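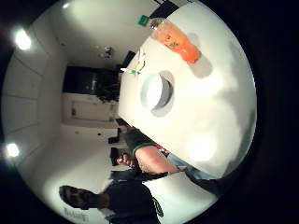 Home Browse Tags Members Log in

Search this site Go

Sinimen season two: who was paying the militia?

Hala Aoun
January 2022

I've just finished season two of Sinimen and I'm stuck on the money. The militia up in Varnau has a compound, a helicopter and matching jackets, and we're told they started out as seventeen blokes in a shearing shed. In episode four Bermúdez finds the ledger with the $4000 payments in it, looks meaningfully out a window, and then the ledger is never mentioned again. I rewatched the finale to see if I'd dozed off. I had, but only during the speech.

Was it Senator Pell's office all along, or the shipping company, or did the writers lose the page? My husband says it doesn't matter, which is his view of most television. Spoilers are fine, I've got nothing left to spoil.

brolga_dan

Its the senator. Pretty obvious from the phone call.

mirrabooka

It isn't obvious from the phone call, as the phone call is to his sister about a boat.

The money comes from Vodport, the shipping company. You need three bits, and the show hands them to you in the wrong order. First, the ledger entries have a berth number beside them, and it's the same number painted on the shed wall when Bermúdez gets locked in (episode six, blink and you'll miss it). Second, the union organiser who goes off the pier in episode one had been trying to shut that berth. Third, when the militia's leader is recording his sermon about moral decay, the crate he's standing on has the Vodport anchor on the side. Subtle it's not, but they lit it so badly that you could be forgiven.

So the company wanted the wharfies frightened, and a mob of zealots comes cheaper than a law firm. The zealots think they're being funded by the faithful. Their leader knows better, or at least his face does in the last scene – I've gone back and forth on that, and the actor only has the two faces.

What I can't explain is the helicopter. At $4000 a go you'd need 200 payments before anyone would let you sit in one, and the ledger has a single page. There's a theory in the season three thread that it belongs to Pell, in which case Dan is a bit right, by accident.

brolga_dan

Told you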